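Home Our Story Classes Repair Bench Shop Hours Contact

About Flendodell

We make notebooks, and we teach people how to make them too! Flendodell is a small bindery and stationery workshop in Calville, two rooms and a loading door on the quiet end of Vasseur Street, and we have been folding, sewing and gluing paper here long enough that the floor by the press has a dip in it.

It started with one person and a sewing frame. Maxence Collet had been mending old cookbooks and hymnals at the kitchen table for neighbors, and the table got too small (so did the patience of everyone who wanted to eat at it). The first winter in the shop brought in 362 repair jobs, most of them family Bibles, school atlases and one enormous ledger from a feed store that took all of April to put right. We still talk about that ledger. The spine had been patched with what looked like harness leather, and whoever did it did a very good job.

The notebooks came later. We had good paper left over from repairs and started sewing it into plain little books for ourselves, then for friends, then for the counter. Our main line is called Dineo. It comes in two sizes, lies flat when you open it, and is sewn through the fold with linen thread. Last year we made 3,578 of them, and we got faster at corners, which used to be our weak spot. If you own one of the early ones with a slightly puffy corner, hang on to it. We're fond of those. 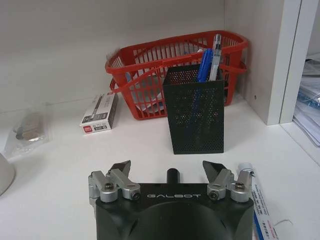 Delphine wrote to us that she had filled her fourth Dineo and the first one, which has been through two moves and a flooded basement, still hasn't dropped a page. She also asked for a version with a faint dot grid, and she has been asking for a while. It's coming, we promise! We have the paper picked out and are arguing over how faint is faint.

Letters like hers are a big part of how we decide what to make next. The pocket size came from a birdwatcher who was cutting our large ones in half with a bread knife. The gray thread came from a customer who simply disliked the white.

Classes are the other half of what we do, and maybe the half we look forward to most. Beginners start with a three-hole pamphlet, and everybody goes home with a finished book, including the people who tell us at the door that they can't sew. From there you can go on to the long stitch, the Coptic binding, or a full case with a cloth cover. We take up to 20 people in the big room, and the kettle is always on. So far 577 people have been through the beginner class, and a good number of them come back on open bench evenings to use the presses and borrow our bone folders — please do return the bone folders.

We still do repairs. Bring your book in and we'll look it over with you before we quote anything. Sometimes the right answer is a strip of Japanese tissue and a night under a weight, and we'll tell you so. We don't take on photo albums with sticky pages, but we can suggest ways to store them.

Prices for classes and repairs were last updated 2020-12-28. Ring the bell if the front door is locked, we're probably at the guillotine and can't hear you knock.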